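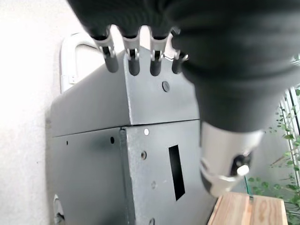
Zusia Guest House is a small family hotel in the lower part of Grirkano, a short walk from the river path and the bus station. We have been receiving guests since the spring our owners, Lorna Evangelista and Waldemar Tomaszewski, bought the old Orkero boarding house and decided to keep most of its walls and change almost all of its pipes.

Lorna worked for many years at the reception of bigger hotels. Waldemar was a cook on passenger ships. Both of them wanted a place where the person who gives you the key is also the person who remembers how you like your coffee. They live on the ground floor, so in the night you can ring the bell and one of them will come. 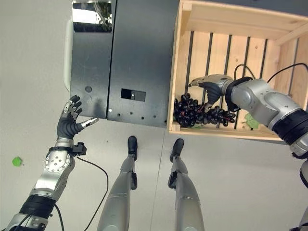 Dark gray cabinet and pine crate, side by side.

Our rooms are simple and quiet. Each one has a private bathroom, a writing desk, free WiFi and a window that opens. The rooms on the garden side are a little smaller, but in the morning they get the sun. Two rooms on the ground floor have a wide door and a shower without a step. Please ask for them when you book, as they are often taken early.

Breakfast is included in the price and is served from 6:30 until 10. Waldemar bakes the bread himself. If you must leave before breakfast time, tell us the evening before and we will prepare a bag for you to take. 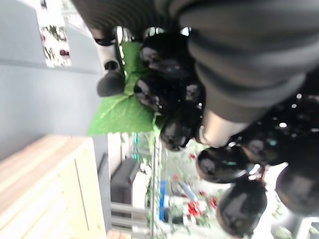
Glossy black grapes, seen close.

Parking is free for our guests. The bus to Yap stops 200 meters from our door, and the ticket can be bought from the driver. For walkers and cyclists we have a drying room, a locked shed for 12 bicycles and a map of the easy paths, which Lorna draws again every May when the river has gone down.

The whole house is non-smoking. Dogs are welcome in the garden rooms for a small extra charge. Check-in is from 3 in the afternoon, and you may leave your bags with us earlier if you wish. For groups and longer stays, please write to Lorna at the reception and she will answer you with a price.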